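ok so who else stayed up for the Trotville finale?? I have thoughts

first off, you do NOT bring Pongsiri back after two seasons just to have him lose the bakery in a card game

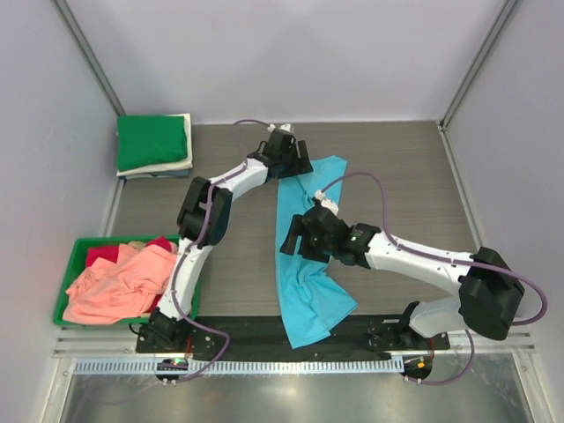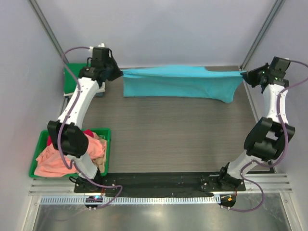 Orathai Tanasarn
March 7, 2023

anyway my group chat had 300 messages before the credits were done (I read maybe half, sorry girls)

and the wedding! I yelled so loud I woke the dog. Then they cut to black right when she opens the letter, come on

rewatching the February episodes tonight to see if I missed a clue. No spoilers for the reunion special please!!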